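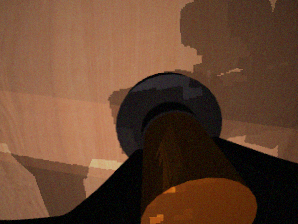 Work and Automation
Week 5 handout: The robot on the packing line, and who ends up working for it
Instructor: Zsófia Major
For discussion on 2025-10-14

Read before class: the Hegyi case packet, sections 1 and 2. Section 3 is the vendor's material. Read it too, but read it last.

1. The case in short

Hegyi is a mid-sized parts packer outside Triltham. The plant employs 60 people on two shifts. Last November, management signed for a gripping arm from a supplier called Pisano, to take over picking and placing on one line. The plan was built on simulation. Pisano modeled the cell, ran the arm through its motions on a computer, and brought the results to a meeting. The people who worked the line were shown them a week later.

The number everyone remembers from that meeting is 625 picks an hour. Ask of any figure like this: picks of what, handed over by whom, and who deals with the ones that go wrong? The packet answers the first question and skips the other two.

2. What a simulation leaves out

A simulated cell holds what somebody decided to put in it. At Hegyi that meant the arm, the parts and the surfaces around them. It did not mean Dénes Szalai, who had packed on that line for years and who sorted out bent parts by feel before they reached the box. His job description said "packing." The sorting was never written down, so it was never modeled, and it turned up later in the budget as "exception handling."

Keep the term in mind. When a vendor says the machine does the task and a person handles exceptions, find out how often an exception comes up and whether the person can leave the spot between them. If they can't, the job is still there. It has become waiting, with short bursts of hurry.

3. What changed for the people

From the interviews in section 2:

Szalai was moved to "cell attendant." Same pay grade. He clears jams, resets the arm and fills in a log. He says he used to go home tired and now goes home bored and tired.

Georges Bitar, shift lead, lost two packers to another building and gained a screen. He is now asked to explain stoppages he has no authority to fix, as the service contract lets only Pisano change the settings.

Gyula Juhász, plant manager, says no one was laid off. True as far as it goes. Check the packet for people who left and were not replaced, and for the temp contracts that ran out in the spring.

I don't think Juhász is lying. I think "no layoffs" is a small promise that gets used as a large one.

4. The other side

Mortimer Kowalczyk's article (in the reader) argues that repetitive picking wrecks wrists and shoulders and that we shouldn't get sentimental about it. He's right about the wrists. His evidence for better jobs afterward is thinner: a survey of managers, and a forecast that runs to 2051. I'd like to hear from anyone who can defend a forecast that long. Bring the page numbers.

5. Questions for Tuesday's groups

Who at Hegyi knew about the bent parts before the contract was signed, and who asked them?

Take the 625 figure and write down what you would need to know before repeating it to someone whose job depends on it.

Should the attendant be allowed to change the arm's settings? Consider training and blame as well as safety.

What would Kowalczyk say to Szalai? Use the article and not your guess at his politics.

Short paper, one page: pick one task from a job you have held, including the parts your boss never saw. Say which of them a vendor would list and which would end up as exceptions. Those of you writing on the Mania warehouse case instead should see me first, as two pages are missing from the scan in the reader.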